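Reading and Reporting Local Elections
Handout 2: The primary, and what comes after it

1/18/23
By the course instructor
4 min read

Welcome back, everyone. Last time we got as far as who is allowed to run for a town office, and I promised we would spend this session on primaries, so let's get right into it. Keep the sheet from Handout 1 close by, as I'll be using the same made-up-sounding but perfectly ordinary town names from our reading packet. 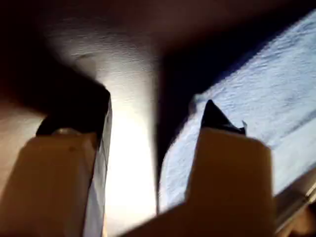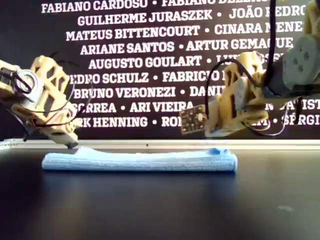 A primary is the election a party holds to pick its own candidate. It feels like a small thing when you first cover one, and turnout is often low, but in a town like Brerton, where one party holds nearly every seat, the primary in August can settle the whole matter months before most people have thought about voting. Please read the Brerton story in the packet with that in mind – the general election gets a single paragraph, and I think the reporter was quite right to keep it short.

Now, the rules on who may vote. In a closed primary only enrolled members of the party can take part. In an open primary any registered voter may ask for either party's ballot, though only one of them. Some places sit in between, and I'd ask you to look up your own before next time (you may be surprised, I certainly was when I moved!).

Let's work through the Cekley race. Two people ran for town clerk in a closed primary, and 3,591 votes were cast in all. The winner finished ahead by 46. Several of you wrote in your homework that she won "by a slim majority," and I want to be a little fussy about that word. With two names on the ballot and no write-ins, she did have a majority, meaning more than half. Had there been a third candidate, she might have won with a plurality, meaning only that she had more than anyone else. The margin is a separate thing again: the gap between first place and second.

Then there are the absentee ballots. In Cekley about 700 were still uncounted when the first story ran, and the headline called the race anyway. Have a look at the size of the lead and the size of the pile still waiting, and ask yourself whether you would have written "wins" or "leads." I would have gone with "leads," and slept better for it.

For next session, please read the Fairclough and Lallau stories. One of them is about a recount and the other about a candidate with no opponent, and both leave out something a voter would want to know. Write a paragraph on each, in plain words, and bring a printed copy.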